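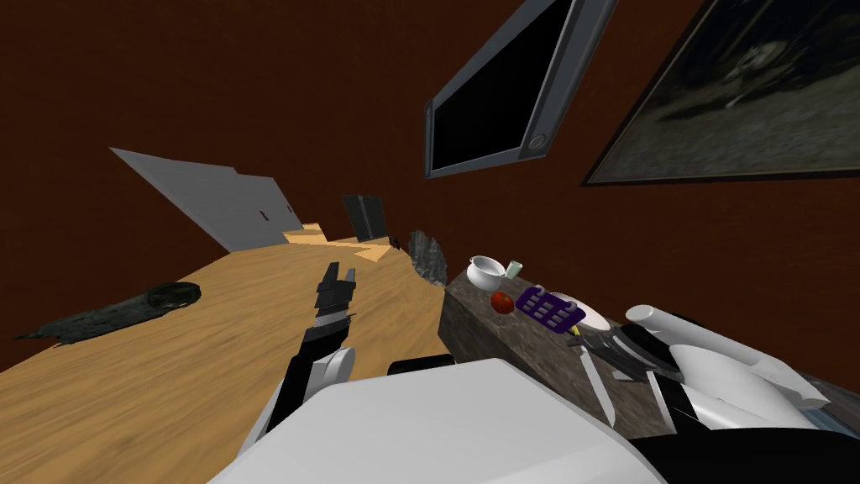
A light wooden tabletop, with the grain running lengthwise.

Kitchen counter

A kitchen counter (also countertop, worktop, bench, or "the side," depending on who is being asked to clear it) is a flat, raised surface in a kitchen, meant for preparing food and mostly used for holding mail. It is usually fixed on top of cabinets, though older kitchens made do with a table, and many people with a perfectly good counter still chop their onions at the table out of loyalty or lack of space.

The word comes from the shop counter, where money was counted. It moved into the home long after the money did.

History

For most of the history of cooking there was no counter. There was a table, a hearth, a shelf, and a floor. Furniture stood apart from the walls and could be dragged toward the light or away from the smoke. The continuous counter, running from sink to stove at one height, became common in the twentieth century, when household writers began measuring how far a cook walked to make dinner and were alarmed by the answer.

In the town of Diltumard the change came in one go, when the housing office refitted the row houses on the river side. Each kitchen received a single counter, 94 centimeters high, screwed to the wall. The height had been taken from an office desk by mistake and then raised, also by mistake, and has been copied in local kitchens ever since. Short residents kept a step by the sink. Tall ones complained of their backs and were told that everybody had the same counter.

Materials

Wood is the oldest material and the easiest to repair. It scratches, stains, and swells at the sink end, all of which its owners describe as character. A wooden top can be sanded and oiled, and should be oiled again well before anyone remembers to do it.

Two oils are sold for the purpose by a small works in Prallau, under the names Vida and Vada. Vida is the thin one and goes on first. Vada is thicker, has wax in it, and goes on last. The tins are the same size and shape. A good share of the sticky counters in the district can be traced to a person who was in a hurry in the hardware store, and the works has answered every request for a clearer label by making the lettering slightly larger on both.

Stone is hard, heavy, and cool, which pastry cooks like. Granite puts up with heat and knives, though the knives suffer. Marble is softer, and lemon juice or vinegar will leave a dull mark where the polish has been eaten. Sellers of marble call this a patina. The mark is generally discovered in the morning.

Laminate is a printed sheet glued to a board. It can be made to look like wood, stone, or, for a few regrettable years, woven straw. It's cheap and wipes clean, and it holds up until water gets in at a seam. 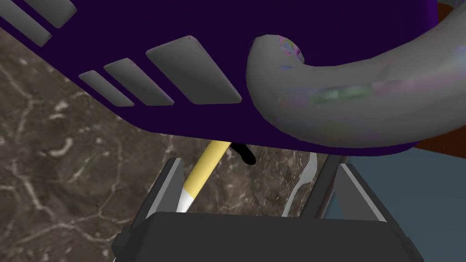

Tala Kanaan objected to the usual ranking of materials in her column on home repair, writing that "people ask me which top will last 100 years, and then they set a hot pan on it the first night." Her own advice was to buy whatever could be replaced in pieces and to spend the savings on lighting. The column drew letters from owners of stone counters, who felt they were being talked about.

Layout

Planning guides speak of the landing area, a clear stretch beside the stove or refrigerator where things can be put down. The guides are firm about its width. What they leave out is that a clear stretch of counter attracts objects at a steady rate, and that the first to arrive is normally a set of keys. 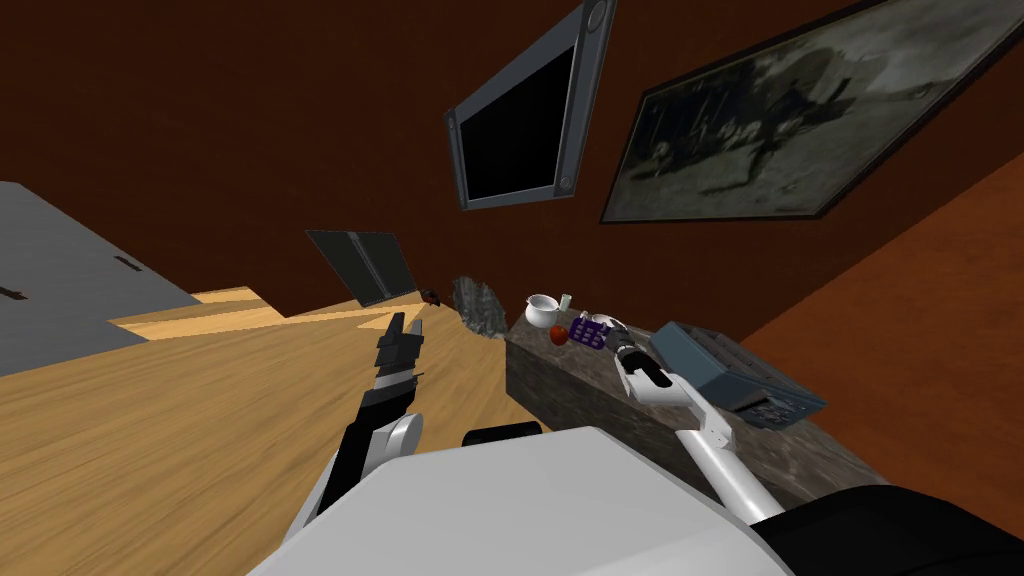 The landing area is therefore best thought of as a claim that has to be defended daily. Some households do this with a bowl, into which the keys and loose change are swept. The bowl then occupies the landing area. Others use a tray, on the theory that clutter with a rim around it is a display.

Corners are a separate problem. The back of an inside corner is out of reach for most adults, and appliances placed there tend to remain until the next move. Bread makers are often found in this position.

Care

Daily care is a damp cloth and mild soap. Stone should be kept away from acid cleaners, wood from standing water, and laminate from anything described on the bottle as powerful.
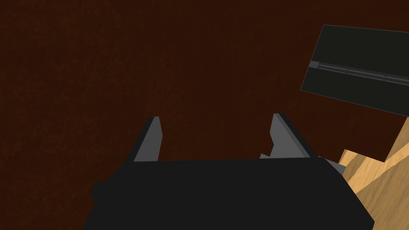 Crumbs collect along the joint between counter and wall, and a dry brush does better there than a cloth, which only packs them in. The sealant in that joint wears out before the counter does. Replacing it is a small job that takes 2 hours, most of them spent removing the old strip, and it's traditionally done in the week before the house is sold.

See also

Kitchen table
Cutting board
Drawer, miscellaneous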